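Forum > Home and Laundry > Folding and Storage
Thread: Large dark cloths, fold on the bed or on a table?

anju_dubey
Posted January 19, 2018
Hello all. I am Anju Dubey, I read here for a long time but this is my first thread. Please excuse my English, it is my third language and I write slowly.

My question is about folding big pieces of cloth. I don't mean shirts or towels, for these I have my way. I mean the large ones that are wider than my two arms, for example the dark maroon one I use over the bed in the cold months. I have a small bedroom and no table that is big enough, so I do all the folding on the bed, on top of the sheet. The cloth slides, one corner goes under, and when I think that I am finished there is a hump inside, always on the left side. Then I must open everything again.
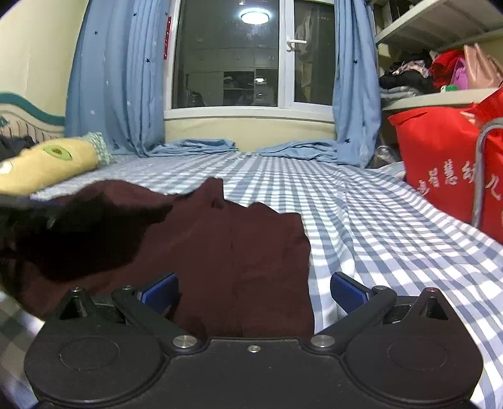
I have tried to begin from the middle and also to begin from the corners. From the corners it is better, but then the middle line is not straight and the pile leans on the shelf. My sister-in-law tells me to iron first and fold after. I don't want to iron such a big thing every time, it takes me 30 minutes and my back complains.

So, how do you do it when you are alone? Is the bed a wrong place for this work?

tubandline
The bed is fine. What matters is what is under the cloth. If you fold on a bare mattress protector it will slide all over. On a cotton sheet it holds a bit. Your checks are a gift, by the way. Use the lines! I lay one long edge along a line of the pattern and then I know the rest is square. I did this for years with a striped sheet.

Also, fold it in half while you are standing and holding it, let the bottom hang down, and only after that put it on the bed. You are trying to fix the whole size at once, which is hard for anyone with normal arms.

Greta_in_the_attic
I don't agree about the bed. It's soft, and every time you lean on it the cloth moves toward your hand. That is where your hump comes from, I would bet money on it. Get a board. I bought the Dekmont folding board, 60 cm wide, and it lives behind the door. Put it on the bed if you have no table. Hard surface, no hump.

tubandline
A 60 cm board for a cloth wider than her arms? She will be moving it along like a train.

Greta_in_the_attic
You fold in half twice first, in the air, as you said yourself. Then it fits, or nearly.

anju_dubey
Thank you both for the quick answers. I never thought of following the checks. The sheet is blue-gray and white, and the lines are easy to see, so I feel a little stupid now. I will try it tonight.

About the board, I looked for the price and for me it is too much for one cloth. Maybe a piece of stiff cardboard can do the same?

Greta_in_the_attic
Cardboard works until it bends. Take a double layer and tape it well on the edges, otherwise small threads catch on it.

plainweave
I want to ask what kind of cloth it is. You say it slides, so is it smooth or is it more like flannel? A smooth one I would roll and not fold at all. I roll mine on an old tube from wrapping paper and stand it in the corner of the wardrobe. No crease in the middle, nothing leaning on the shelf.

anju_dubey
It is from a shop that is now closed and the label is washed out, so I can't tell you the fiber. To the hand it is a little smooth but not like satin. It keeps the creases for a long time. The line in the middle from the last folding stays there for weeks.

A roll I have not tried. My shelves are to the side of the window and already quite full, so something standing could be good. But I am afraid it will fall each time I open the curtains.

plainweave
Put it in a tall bag. I have a Bradora one with a zipper, but any tall bag will do.

mr_ironside
I'll be the one to say it: your sister-in-law is right. Iron it once, properly, while it is still a little damp, and then it remembers the fold. After that you don't need to iron again until the next wash. Nobody here wants to hear that because ironing is boring.

tubandline
I iron for a living and I don't iron bed covers. Smooth it with the flat of your hand from the center to the edges, then fold. It is enough for something that goes on a shelf.

mr_ironside
Enough for you, maybe. I have 3 of these at home and the ironed one is always the thinnest pile.

anju_dubey
Please don't fight over my cloth :)

I report back after two tries. I did the first fold standing, as tubandline said, and I put the long edge on the line of the checks. The edge was straight at once. The hump was still there but much smaller, and I found that I make it myself with my knee when I lean on the bed. So Greta is also right about the soft surface. For the second try I stood at the foot of the bed and did not lean, and it went well. It was not perfect, one corner was rippled, but the pile stands on the shelf.

I used no iron. I am sorry, mr_ironside. After the wash in June I promise to try it damp one time.

mr_ironside
I will hold you to it.

late_spinner
One small thing for whoever reads this later. With dark colors, check your hands first, and check the sheet for lint. A maroon cloth shows every bit of white fluff. I go over mine with the Pakell roller before the last fold, because after that you can't reach the inside.

plainweave
Good point. A damp rubber glove does the same and costs less.

Greta_in_the_attic
Anju, did you make the cardboard?

anju_dubey
Not yet. I have kept a big box for it, and now the box is in my way in the hall.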